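Visit report: Stoler open day, Dallville

Posted Jun 22, 2020

We drove out to the Stoler building in Dallville to look at two-arm workstations for the dish return area. Our current budget line covers one station this fiscal year, with a second one to be decided later. The purpose of the trip was to find out what a station costs once everything around the arms is included, and what we would have to change in our own room before one could be delivered.

Arrival and format

Parking is behind the building and you sign in at the side door. Visitors were taken through in groups of 10, starting in the parts store and ending at the test booths. Our group got 40 minutes at the booths, which was enough. Coffee was in the front hall and the price sheets were on a table next to it. Take two copies if you go, as they had run out by the time we left.

The parts store was of less interest to us, but it is worth knowing that spare gripper jaws and cables are kept on site. Stoler quotes 2 working days for either. Arm joints have to be ordered and the lead time is longer. They would not put a number on it, so we have asked for one in writing.

The booths

Each booth is set up for one kind of job. We spent most of our time at the one handling plates, the closest match to our own work. The pair of arms is bolted to an aluminum rail frame, one on each side of the work surface, and both reach in to a ribbed blue tray at the back. Each arm ends in a black gripper with a camera mount above it.

What we wanted to see was mixed stock. Our returns include ceramic, plastic and glass in several shapes, and a station that only handles one round white plate is no use to us. The set in use at the booth included gray and amber-brown glass with wavy edges, a plastic plate, and patterned plates, so it was a fair comparison with what comes back to us on a normal day.

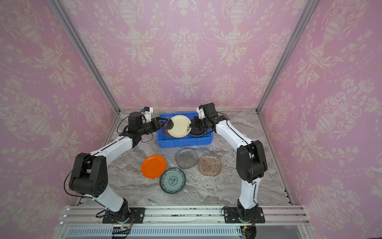
What is in the price and what is not

The base price for a station covers the two arms, the grippers, the rail frame and the control software for the first year. It does not cover:

Work surface. You supply your own or buy theirs. Ours is the wrong depth, so we should plan on buying.

Enclosure. Side and back walls are extra. Stoler offers plain panels, and any wall covering is up to the customer.

Trays. These are a standard item and cheap. We should budget for 100 so that a full evening of returns can be staged without waiting on the wash line.

Installation. This is charged by the day, with travel on top. Two stations installed on the same visit cost less in labor than two separate visits, and this may be a reason to look again at splitting the order over two years.

Software after year one. Renewal is annual and priced per station. Last year's equipment request left this kind of cost out, and it needs its own line this time.

Comparison with the other quotes

We already have a quote from Bugti and are waiting for one from Levetti. The Bugti base price is lower, but it leaves out the frame and the cameras. With those added, the gap to Stoler is small. Bugti does include installation. Levetti leases as well as sells, and a lease would come out of operating money, so it is worth waiting for their figures before we fill in the form.

Our room

The power supply is fine as it is. The floor by the back wall slopes toward the drain and would need leveling where the frame stands. Facilities should be asked for a price on that now, as the work has to be finished before any delivery date is agreed.

Still to do

Get the lead time on arm joints from Stoler. Send Stoler one crate of our own plates for a trial run, which they offer free of charge. Chase Levetti. Hold the request until the trial results are in, and submit it with all three quotes attached.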